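Can a machine tidy a living room yet?

porchlight_gran
I'd dearly love one that straightens up after six grandkids, and I've been patient for 20 years now. Are we close?

mudroom6
Closer than you'd think, friend! Cushions are my test, being so floppy and all.

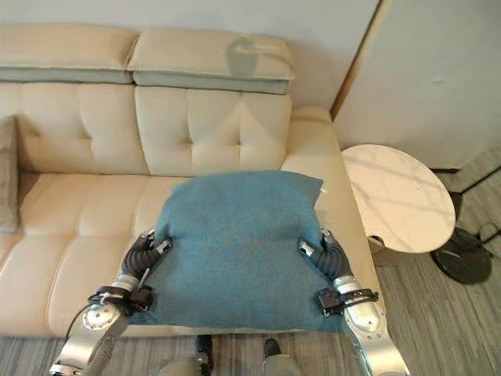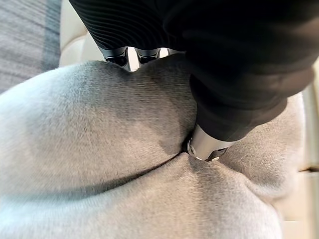
My own house has the same battle every evening (the dog wins), so I'd pay $1000 tomorrow for a bit of help.

erkix_fan
I have to disagree, kindly. At Datosgate we pack boxes by machine all day and it's lovely, but every box is the same. Sofas aren't!

porchlight_gran
Well, my boxes aren't the same either, dear. Would it fold a blanket?

mudroom6
Give it till September and ask me again.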